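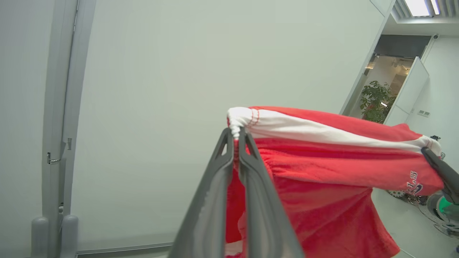
Dear colleagues,

I write on behalf of the Plisdale Sound Archive in reply to Erdal Altıntaş, whose message to the list is quoted in part below.

> Our reading group at Mamberg has been working through the Brultach interviews with migrant musicians, and we would like to use long passages in a printed reader for evening classes. Two questions. First, may the song lyrics that the speakers recite be printed along with their spoken words? Second, several transcripts use spellings such as "gonna" and "dem" while others, by the same speakers, do not. Which should we follow?
>
> Erdal Altıntaş

On the first question, the spoken words and the lyrics are covered by separate permissions. Speakers who signed the Brultach release form agreed to the printing of their own words for teaching, in editions of up to 1000 copies. The form says nothing of songs written by other people. Where a speaker recites a song of their own, the release applies. Where the song is known to be by someone else, the reader must either obtain permission from the rights holder or leave the lyrics out and mark the gap with a bracketed note. Ülle Kairys in our rights office keeps a list of the songs identified so far. It covers 14 of the interviews, and she will send it on request.

The second question is harder, and the archive's practice has changed over the years. The first transcribers were asked to write down speech as they heard it. In practice they respelled the words of Black and immigrant speakers far more often than those of the white bandleaders and club owners interviewed in the same months, even where the recordings show very much the same pronunciation. A review led by Dalia Ķēniņš compared over 400 pages of typescript with the tapes and recommended that respelling be dropped, except where the speaker is plainly imitating another person or drawing attention to the sound of a word. Grammar and word choice are to be left exactly as spoken.

The Mamberg reader should therefore follow the revised transcripts, which carry the letter R after the interview number. For those not yet revised, please send us the passages you intend to use and we will check them against the tape. Kindly allow 10 working days for each batch. The older versions remain open to readers at Plisdale - they are part of the history of the collection and will not be withdrawn.

Mārtiņš Grigaitė has asked whether the same rule applies to the Jankauskaitė deposit. It does not at present. Those transcripts were prepared by the family and may be quoted only as they stand. We expect to meet the family in March and will report to the list afterward.

Requests should give the interview number, the tape side and the first and last words of the passage.

Yours sincerely,

Amirul Ngui
Head of Spoken Word Collections
Plisdale Sound Archive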